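## 4. Budgeting for the bench cell

Read this section before you raise a purchase order. Finance departments enjoy a second purchase order even less than the first.

1. **Start with the table.** The Lotley arm is quoted without one. Measure the bench you already have, then measure the doorway. Allow 900 mm clear on the operator's side.

2. **Price the arm and gripper as one line.** The Bosar two-finger gripper costs 3,971 with its wrist camera and cable. Left off the first quote, it tends to reappear later as "sundries".

3. **Set aside money for task objects.** Every site forgets this one. The arm is the expensive part, but it needs things to pick up, and they get squashed, lost or eaten. 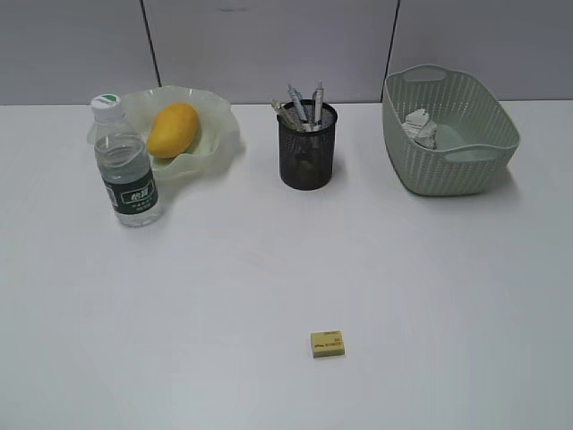 *Fig. 4.1 -- Starter set laid out on the bench. Fruit is a running cost.*

> **Note:** Buy pens, erasers and bottled water by the box. Once half the pens have been swapped for a different sort, this month's trials can't fairly be compared with last month's.

4. **Choose containers early.** A mesh pen holder and a basket with open handles cover most tidying tasks and cost very little. Buy two of each and keep the spares in a locked cupboard, or they'll be on somebody's desk by Sunday.

5. **Order spare fingertips.** Allow 10 pairs for the first year. Thin things lying flat on a hard table, pens above all, are where fingertips meet furniture.

> **Caution:** Do not trim the fingertip budget to pay for a nicer table. The table will win.

6. **Plan for the untidy case.** A quote based on upright objects in a neat row will understate your set-up hours. Ask for trials with bottles on their sides and pens at whatever angle they please. 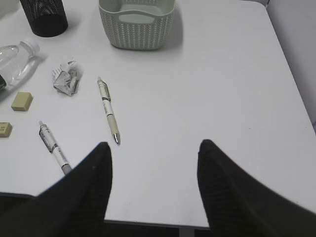

Symonenko, reading a draft of this section, objected that step 6 is the one buyers skip, and that the Karkport site had paid for its set-up hours twice over as a result. Could it go first, in red?

It stays where it is, but please do read it again.

7. **Leave a line for bench time.** Someone has to put everything back between runs -- by hand, for now. Enter this as staff cost. "Miscellaneous" is already full.

Delivery and crating are covered in section 5.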